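Section 6. First cloth sessions with the hand-held grippers

Last updated: March

Read Section 5 before starting this one. If the jaws still rub when you squeeze the trigger, fix that first. Cloth will make a rubbing jaw look like a software problem, and you will lose an evening to it, as Rutilio Cárdenas and I both did.

A word on expectations. The Grokora build thread says a home-built pair will give you "a folding policy in a weekend." I have been at this in the Hirkbridge shop and at home for most of a winter and I don't believe it. What the steps below will give you is a set of recordings that aren't garbage. Whether an arm can learn anything from them is a separate matter, and Section 9 is shorter than I'd like.

6.1 Before you pick a surface

1. Charge both grippers fully. The battery light is not to be trusted below half.
2. Wipe the lenses with a dry cloth.
3. Check every jaw bolt with the hex key. Snug is enough. The printed plates crack if you lean on them.
4. Press each pad down along its full length with your thumb. If an edge lifts, re-glue it and leave it overnight.

CAUTION: Do not run the grippers with a pad missing. The bare jaw edge will snag knit fabric and pull threads.

6.2 Choosing the surface

The usual advice is a clean table with a plain gray mat. That makes for tidy recordings and, in my view, poor ones. Tracking works by finding features that stay put from one moment to the next, and a plain mat has hardly any.

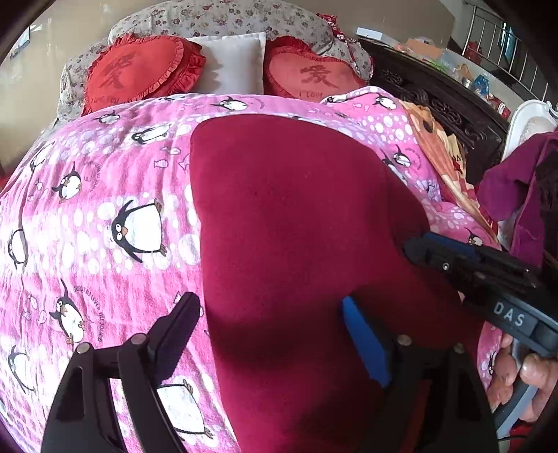 Tracking likes a busy background, and a bed is the cheapest one in the house. You don't need the printed marker boards sold for the purpose. A pink quilt covered in penguins and white dots gives the tracker plenty to hold on to, and a plain dark red cloth laid on top of it has an outline you can find again when you review the recording. Lejla Janevski argues that a soft surface moves under the jaws and spoils the map. She has a point, so pull the quilt tight before you start and don't kneel on the bed.

5. Lay the cloth flat in the middle of the surface, within easy reach of both hands.
6. Stand where neither arm has to cross the other.
7. Start the recording, hold both grippers still, and count to five. The tracker needs this. If you skip it the first few moves will drift.

NOTE: The manual that came with the Bautista lens kit says the count can be skipped "in good light." I tried it in good light. Don't skip it.

6.3 The first grasp

8. Open both jaws all the way.
9. Bring one jaw in low, from the side, and take the edge of the cloth. Keep the other gripper open and still until the first has closed.
10. Squeeze slowly. If the fabric bunches a little at the jaw, leave it alone. If the quilt comes up along with the cloth, open, back off and try again at a flatter angle.
11. Lift, move, put down, release. Pause between each.

Record 30 short attempts before you change anything. You'll want to start adjusting after the third. Resist that. 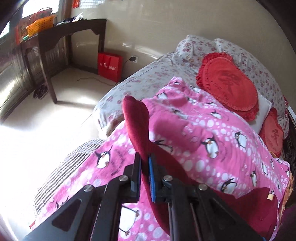 Pad grip matters more than squeeze force, whatever the forum tells you. People see a slip and reach for a stiffer spring, and then the jaw flexes and the width reading is wrong. Look at where the fabric sits before you blame the spring. With a velvety piece you can get a thick lobe standing up above the fingers while the rest trails off across the bed, and from a view like that it is hard to say how much is truly held. The blue strip down the inner face of the finger is the part that should be doing the work. Take a smaller bite.

CAUTION: Loose tags and charms can catch in the rails. Move them clear of the jaws before you close.

6.4 Checking what you recorded

12. Copy the files off both grippers before deleting anything.
13. Play back one attempt in ten at normal speed.
14. Throw out any attempt where the path jumps. Smoothing it only hides the jump.

My own first batch was 716 attempts, and I kept about 200. Anayeli Montes kept more from hers, but she is more forgiving about jumps than I am. The Trarkton converter will cheerfully accept the bad ones and report success, so its green check mark tells you the files opened and nothing else.

If more than half your attempts fail step 14, go back to 6.1 and look at the lenses again. If the lenses are fine, the fault is probably in the clock setting, covered in 7.2.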